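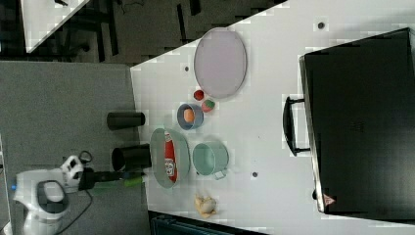
Ticket 3476, overview camera, ketchup bottle in tray

Tags: Manipulation, Policy Eval, Open Issues
3 comments

Reported by Eylül Dursun, April 13, 2026. Policy trained on 2609 demos, Promus build. Grasp confidence drops sharply when the target is soft — rigid targets are fine. Same checkpoint, same start pose.
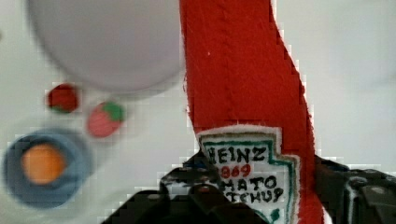

Retrained with the wrist stream weighted up and 503 felt-object demos added. Grasp scores recovered on the dev split. Overview stream left as it was. Velimir Kovačević to confirm on the held-out split.
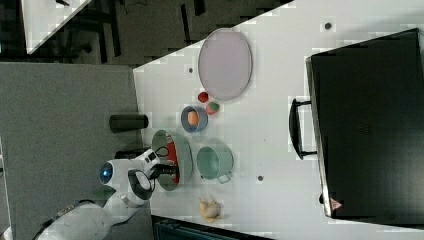 Remaining fault is in the overview encoder. Attention maps lose the target late in the approach. With the gripper directly over the red contents of the bowl, the overview view gives the model little to separate finger from object, so the fusion gate should favor the wrist stream at that point. It does not. Gate logs attached — Mirsad Ivanov to check the timestamps first.

Status: open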